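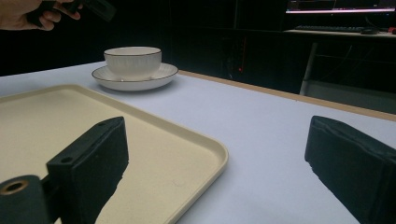 *Cup, saucer and tray at the table in the Skunham workshop.*

## Collecting at Skunham: where we have got to

The table-setting collection has now passed 3,310 recorded attempts. The work is being done at our Skunham site for the Drandico project, and the plan is to carry on at the current pace until the end of April.

The task is a simple one to explain. A person holds a gripper in the hand, picks up a piece of crockery and sets it down somewhere else, and the gripper records what it sees and how it moves along the way. Each attempt becomes one example for the learning system. No robot arm is needed at this stage, so we can collect at an ordinary table and change the layout between attempts.

Cups and saucers have taken up most of the past month. A cup on its own caused few problems in the early batches, but a cup that is already on a saucer is harder. The fingers have to come in high enough to miss the rim of the saucer and still get a firm hold. People tend to slow down at that point, and we have asked them not to correct for it. Pauses and second tries are worth keeping as long as the attempt ends properly.

Of the attempts so far, 593 have been set aside. Most were stopped too early, before the fingers had opened and moved clear of the cup. The others had a fault in the tracking, usually after the gripper was turned sharply towards the wall. Landbridge, who check the recordings for us, have asked that everyone hold still for 2 seconds at the start and again at the end. Please do this even when you are repeating the same layout.

A few other points for those on the rota:

- Move the tray between attempts. We have too many examples with it in the same place.
- Turn the cup so that the handle does not always point the same way.
- If you drop something, finish the recording and mark it as a drop. Do not delete it.
- Wipe the finger faces at the start of each session and tell the desk if either one feels loose.

There are 13 layouts on the current sheet. The last four were added after the first trial of the trained system, which managed well near the middle of the table and poorly towards the edges. The new layouts put the cup nearer the edge and the tray further away.

Usuga will be running the next trial with the larger set of examples. Results will go in the next issue, along with the list of items to follow the crockery. Bowls are likely to come first, then cutlery, though the cutlery may need a different pair of fingers.

Rota sheets are on the board by the door. Morning places are nearly full, but there is still room after 2 p.m.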